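Chapter 2
Exposed Brickwork in Interior Rooms

2.1 Scope

This chapter deals with older brick left exposed inside a building, where it meets newer linings and trim. It covers inspection, cleaning, mortar repair and the junction between brick and plaster. Structural defects are treated in Chapter 17.

Reclaimed or aged brick varies in colour from one unit to the next. Chipped arrises, dark staining and faded patches are recorded separately, as each calls for a different treatment – or for none.

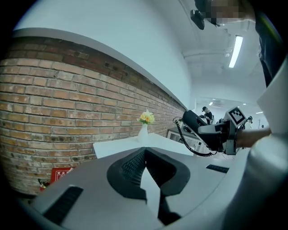
Mirko Messina holds that stained brick indoors should be left alone unless the stain is active, and that more faces are lost to wire brushes than to salts. The method in Section 2.4 follows this view. Cleaning begins with a dry bristle brush on a trial area of 300 mm by 300 mm, and the result is assessed in ordinary room lighting.

Where plaster sits above a brick course, a ledge or cap trim covers the change in thickness. The trim should project far enough to shed dust clear of the brick face. Projections of up to 40 mm are assumed in the worked problems.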